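Teaching Nultlow to Drive the Lane: Final Project Report
Beltmont Robotics Program, Senior Group 7

1. What we set out to do

Nultlow is a small outdoor rover. Our goal was to have it follow an unpaved road with no code telling it what a road is. We would drive it by remote control, save the camera view along with whatever our thumbs were doing, and train a model to do the same thing when we let go. In our May proposal we called this "straightforward." We have left the word in the proposal as a warning to next year's group.

2. Collecting the drives

We recorded 200 drives on the lanes near Villca, using a handheld controller and a laptop running Prevum, the logging program we inherited from an earlier group along with its bugs. After throwing out drives where the controller lost its link or the driver sneezed, 161 were left for training.

The first batch was useless in an educational way. We all drove as neatly as we could, straight up the middle, because we wanted to look good. A model trained on neat driving has never seen a mistake, so the first time it drifted toward the grass it kept going with great confidence. For the second batch we steered off line on purpose with recording paused, then recorded only the recovery.

The lanes also gave the model little to hold on to. There is no paint and no curb, and on the left the grass gets thin and patchy before it gives way to gravel, so even the drivers argued over where the road stopped. We settled on following the faint crown along the middle and moving over for anything parked or coming the other way.
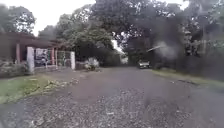 Page last changed: May, 4:40 p.m.

3. What the model learned

On stretches like the one shown, with trees closing over the road and daylight at the far end, the model steered well for longer than we deserved. Our best run without a takeover was 300 meters. We suspect it was partly aiming for the bright spot at the end of the tunnel, a fine plan until the lane bends. On bends it was noticeably worse, and on open ground under a plain gray sky it wandered.

It also picked up our habits. One driver taps the stick left before every correction to the right, and the rover now does this too. Removing that driver's recordings fixed the tapping and made everything else worse, so we put them back.

4. What we would change

Record the recoveries first. Agree on a line before anyone touches the controller, and write it down, since four people remember four different agreements. Collect more bends and fewer handsome straight roads. We would also log every takeover with a short note on why it happened, as our current log says mostly "oops."

The training files and the rover are in the lab cabinet. The left rear wheel comes off if you carry it by the left rear wheel.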